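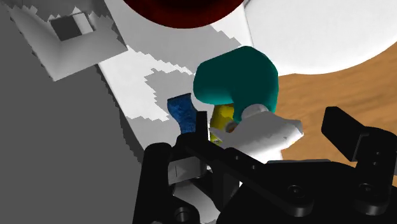

Figure 2. Rendered view, gripper in the foreground.

4.2 Skylight Curb Leakage

Air leakage was measured at 487 skylight curbs in the Holst and Sikwood housing tracts. Each curb was tested at a pressure difference of 50 Pa with the sash locked. Units with Grorkel gaskets were tested again after 14 months. Leakage rose at the hinge side in most of the older units, and flashing type had no clear effect.
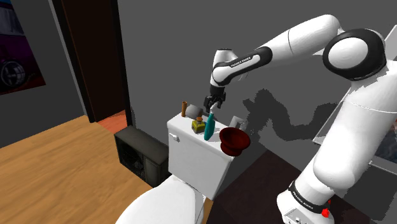 Sturkex, in its written comment on the April draft, objected that curbs on roofs pitched under 20 degrees should be reported separately. Table 5 now lists them that way.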